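May, sticker bench

Window version of the "No Sales Callers" sticker, reprint on the Koval film. Trerkley wants 500 to start and another 1,000 if the QR scans through glass.

- Old film, lamp off: scans every time. Lamp on behind the glass: misses at arm's length.
- Koval film, lamp on: scans, a bit slow. Black needs to be heavier — try a second pass.
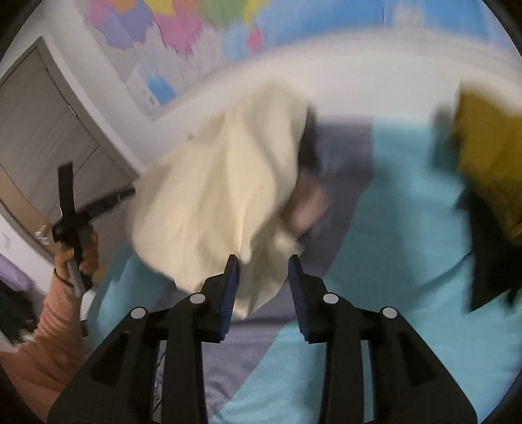
## Adhesive

Floston glue left a ring on the painted door panel after peeling. Zovholm peeled clean but lifts at the corners. Round the corners on the next cut and test again.

Stock count of the old outdoor version is 2,848. Put 100 aside for the weather rack, rest stay boxed. Proof goes out once the black is sorted.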